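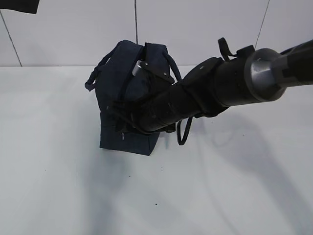 Fig. 1. Gripper against the soft bag, right side and top. Rope handles at left and right.

Handout 5: Comparing grippers on things that won't hold their shape

Bring this to the lab session. The version from August has the wrong trial count in it, so recycle that one.

By now you have all picked up the block. Everyone's gripper picks up the block. Gripper vendors love the block. This week you get a fabric bag with an open top and two rope handles, and you may find that your opinion of your gripper changes.

The three candidates

Voline: two stiff parallel fingers. Strong, quick, and about as gentle as a car door.
Clanov: two fingers with compliant pads. Slower to close. Forgives a bad approach angle, up to a point.
Lencho: three fingers, underactuated. Wraps nicely around a bottle. Around cloth it wraps whatever it meets first, including its own cable if you let it.

All three run from the same Flokton controller, so please don't blame the controller for differences between them. Groups try this every year.

What to watch for

Contact is hard to see. In Fig. 1 the gripper and the bag are both dark, and the cords cross over the fabric in front, so finding the line between them takes some squinting. Your segmentation code will have the same trouble and won't squint. Save the wrist force log for every trial and use it to decide when contact began.

Pushing looks like grasping. Soft walls give way, the fingers sink in, and everything looks splendid until you lift. A grasp counts only if the base of the bag clears the table and stays clear for 21 seconds.

Handles move. A handle that hangs free on one trial may be pinned against the gripper on the next. Write down which one you have — "handle: weird" was a real entry last term and got the marks you'd expect.

Procedure

Run 50 trials per gripper, same bag, same start position. Reset the bag by hand between trials and fluff the walls back up. Don't change the closing force halfway through because you feel sorry for it.

Log failures under slip, miss, snag or other. If "other" is your biggest category, your categories need work, and so does your report.

Lab is in room 331. Reports are two pages, plots included.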